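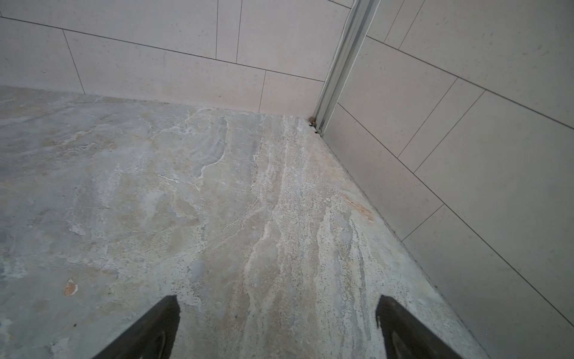 About Stundwood

Stundwood designs and builds small tiled enclosures, printed floor surfaces and tray-based storage for workrooms, utility rooms and teaching spaces. The company has been run from the same building in Ustport for 15 years. Design, cutting, assembly and finish checking are done on site. Installation is done by our own crew inside the Ustport area and by trained fitters elsewhere.

The business was started by Ro-un Kwak, who had worked as a tile estimator and wanted a booth that could be taken down without breaking the wall finish. The first product was a three-sided cubicle with a removable floor. The current range still follows that layout.

What we make

The standard product is the Milenum booth. It has a back wall and two side walls, with the front left open for access. The walls carry rectangular tiles in staggered rows, pale gray as standard, with grout one or two shades darker than the tile. We use a darker grout on purpose. A matched grout looks cleaner on the day of handover and worse after a year of use, and customers who ordered it in the past have usually asked for it to be redone.

Rear corners are closed with aluminum posts. The post is a grooved extrusion that runs down to floor level and stays exposed. It gives the installer a straight reference for both walls and takes small knocks that would otherwise chip a tile edge. We do not paint or cap the posts.

Floors are supplied in two families, plain and patterned. Patterned floors come in marble and stone looks in gray, beige and white. A veined floor hides dust between cleanings but makes small dropped parts harder to find. For benches where screws, clips or pen caps are handled, we recommend either a plain floor or a strongly colored tray.

Trays and loose items

We treat the tray as part of the booth. The floor is kept clear, and loose items go into one shallow container with raised sides, placed toward the back half of the floor where it can be reached but is not under the user's forearms. Yellow is the color we keep in stock. It stands out against gray and beige, and dark items such as pens and rods are easy to pick out inside it.
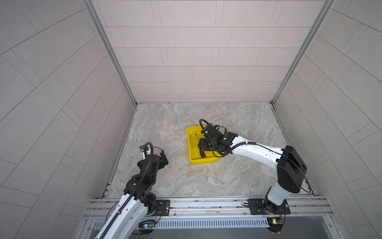 Our handover notes give the same tray rules to every customer:

One tray per booth. A second tray tends to become permanent storage.

Long, thin items lie flat inside the tray, with no part resting on the rim.

Small items go in after long ones.

The tray is emptied at the end of each shift and wiped with a damp cloth. Glossy trays show smears along the inner walls before they show them on the base, so start there.

Replacement trays are ordered by part number 478. Please do not substitute a deeper tray. Depth makes the contents harder to see from a seated position, and most of the complaints we receive about lost items come from sites that have changed the tray.

How we work

Each order starts with a drawing and a sample board. The board carries the wall tile, the grout, a short length of corner post and a piece of the floor pattern. We ask customers to leave it in the room overnight and look at it again in the morning, under daylight and under the installed lighting. Pale gray tile can look slightly beige under warm lamps, and the cooler parts of a stone pattern can look blue next to it. Changes at this stage are free.

Once the board is signed, the walls are built flat and checked for row alignment before they are stood up. The rows on the side walls are compared with the back wall at both rear corners. A small difference is hidden by the post. A larger one is sent back. The floor goes in last.

Salehi, our finishing shop, is in the unit behind the main building. It handles grouting, edge work and repairs to returned panels. It also keeps offcuts of each floor pattern for five years so that a damaged piece can be matched.

Our records currently list 1,297 completed booths. Most are single units. Schools and training rooms usually order rows of four or six, with the open fronts facing the same aisle.

Care

Sweep the floor before wiping it. Grit dragged under a cloth will dull a printed surface. Use a neutral cleaner on tile and floor, and keep acidic products away from the grout. The grooves in the corner posts collect dust and can be cleared with a dry brush. Chipped tiles should be reported with the wall, row and position, counted from the left rear corner.

Visiting and contact

The sample room in Ustport is open on working mornings from 8:30 until noon. Appointments are needed for groups larger than three. Bring room dimensions, door width and ceiling height if you have them. A booth that will not pass through the door has to be assembled in place, and the quotation will differ.

Drawings requested before April are normally returned within 15 working days. After that the school orders come in and the wait is longer.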